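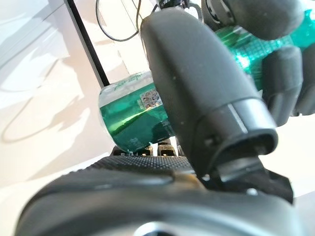

Baldur Vigfúsdóttir wrote in to ask whether a fire lane ticket in Clamness can really be thrown out if the curb paint has worn away, and yes, it can, so I've moved that bit up near the top.

Clamness Fire Lane Rule

The Clamness fire lane rule (most of us just call it "the red curb rule") is the town ordinance that keeps cars away from hydrants, firehouse driveways and the narrow end of Tillman Street. I've lived two blocks from Tillman for years and have been ticketed under it twice, so take my neutrality with a grain of salt!

Faded paint

The ordinance says a curb has to be "plainly marked" by paint or a sign. If it has neither, the hearing officer can dismiss the ticket. If there's a sign but no paint, you're out of luck, which is how I lost my first one. Hydrants are a separate matter and need no marking at all.

History

Before the rule, parking near the firehouse was pretty much a matter of manners. Then one December an engine sat stuck behind a delivery van for 4 minutes, and the town council got an earful. Elínborg Bergmann, who was on the council then, drafted the first version over the holidays. It passed with one vote against, from Steinar Þrastardóttir, who thought the fine was too steep for people living on streets with no driveways (I still think that was a fair point).

The fine started at $39 and has stayed there. A second ticket in the same year can cost up to double, and towing is extra.

Enforcement

Officers on foot write most of the tickets. In the first full year they wrote 419 of them, a big number for a town of 2908 people, and a good chunk went to folks coming in for the Saturday market on Narkine Square. The square got its own loading zone after that and things calmed down.

Police and fire vehicles are exempt when they're on a call. They aren't exempt on a lunch run, although the original wording was so loose that you could argue it either way, and people did, loudly. Bjarke Hauksdóttir got the words "while responding" added after a squad car spent most of a lunch hour next to the Tillman Street hydrant. The driver paid the same fine as everybody else.

Contesting a ticket

You get a hearing at the town office if you ask in writing. Bring your own photos of the curb, taken the same day if you can manage it. Þórarinn Ketilsson hears the cases and he's brisk but decent about it. Mine took less time than finding a parking space.

See also: Watik Avenue permit zone

Filed under: Local Laws, Parking, Clamness

Home | Articles | Recent Changes | Contact

We use cookies to remember your settings. By staying on this site you agree to our cookie policy. OK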